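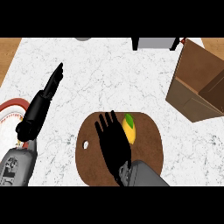 Students > International Student Services > Get Involved > Peer Guides

Last updated: 27/03/2025
14 shares | 3 comments

Peer Guides Wanted for New International Students

The International Student Services office at Lelgate College is looking for current students to join the Peer Guide program for the coming school year. If you remember your own first weeks here – the bank account, the phone plan, the orientation check-in with a folder full of papers you were afraid to lose – you already know most of what this job is about. We would love to hear from you!

Peer Guides are paid student workers. You don't need to be an international student yourself to apply. Some of our best guides grew up twenty minutes from campus and simply like meeting people and explaining how things work.

What the program does

Lelgate enrolls 800 international students across all degree programs, and this fall we expect 200 of them to be brand new. Every new student is matched with a guide before they leave home. Guides work in pairs, and each pair looks after a small group from the first welcome email through the end of the first semester. Where we can, we match by program of study or housing, so a new nursing student living in Jasel Hall will usually end up with a guide who knows the building or knows the nursing labs.

We are hiring 40 guides this year. That is more than last year, and we are really happy about it, as smaller groups were the first thing returning guides asked for.

What you'll do

Before students arrive, you'll write to your group, answer their questions, and pass along anything you can't answer. Expect a lot about bedding, winter coats and whether the dining hall serves food they can eat. It's fun, and the messages get funnier and friendlier as the arrival date gets closer.

During arrival week you'll be on campus every day. Guides meet the airport shuttles, walk people to their rooms, and help run document check-in at the Massawe Center. You'll take your group around campus and on the bus into town, and you'll eat with them a lot (your meals are covered that week).

Once classes start, things slow down to 2 hours a week. You'll hold a drop-in time in our lounge with your partner, check in with each person in your group, and help out at one or two events. In December there is a potluck for students who are staying on campus over the break, and guides plan the whole thing. Last year's ran so late that we had to be asked to leave.

What you won't do

Guides do not give immigration advice. Questions about visas, work permission, travel signatures, dropping below full-time enrollment, or transferring out all go to an adviser in our office, even when you're fairly sure you know the answer. A rule that applied to you may not apply to the person sitting across from you. We'll show you how to hand these questions over in a way that feels helpful, and an adviser is on call all through arrival week.

You also won't be anyone's tutor, translator or counselor. If someone in your group is having a hard time, you tell us, and we take it from there.

Who can apply

- You are enrolled at Lelgate for both fall and spring
- You have finished at least one full semester here by the start of the job
- You are in good academic standing
- You can be on campus for training and all of arrival week
- You can hold your drop-in time every week of the fall semester

If you are studying abroad in the spring, please wait and apply next year. Graduate students are very welcome, and we'd like more of them. If you already hold an assistantship, check with your department first to see whether your contract allows other campus work.

A note for students on F-1 or J-1 status: this is on-campus employment, so it counts toward your weekly hour limit together with any other campus job. J-1 students need written permission from their program sponsor before the first day of work. Talk to your adviser early if you have a second job or think you may take one. If you don't have a Social Security number yet, you can still apply, and we'll walk you through that paperwork after you're hired.

Pay and training

Guides are paid the standard campus rate for student staff, through the regular student payroll. Training is paid too. It takes place the week before arrivals and covers the check-in process, campus offices, how to run a small group, and what to do in an emergency. Returning guides lead a good part of it. If you live on campus, you can move into your fall room early at no charge.

You'll also get a program shirt, and please do wear it during arrival week. Tired people coming off a long flight need to be able to spot you!

How to apply

Fill out the Peer Guide form in Livum, the student jobs portal. Log in with your college account, choose Campus Jobs, and search for "Peer Guide." The form asks for your class year, your program, any languages you speak, and short answers to these questions:

1. What was confusing to you when you first came to Lelgate?
2. Tell us about a time you helped someone who was new to something.
3. What else will be on your plate in the fall, and how will this job fit in?

A paragraph for each is plenty. We don't need a cover letter or a resume. Please list one reference who knows you from Lelgate – a professor, a supervisor, a coach or a resident adviser is fine.

Applications are open until all spots are filled, and we start reading them as they come in. We invite most applicants to a group interview in the Massawe Center. You'll talk through a few everyday situations with other applicants, such as a missed shuttle, a roommate problem, or a student who hasn't answered any messages. No preparation is needed.

If you need an accommodation for the interview or for the job itself, put it in the last box on the form or stop by the front desk.

Applied before?

Please apply again. We had far more good applicants than spots last year, and several of the people we turned down were hard to let go. Returning guides only need to fill out the short form in Livum and can skip the interview.

Questions about the job can go to the front desk of International Student Services, on the ground floor of the Massawe Center, any time during office hours. Current guides hold their drop-in time in the lounge next door, and they're happy to tell you what the work is like.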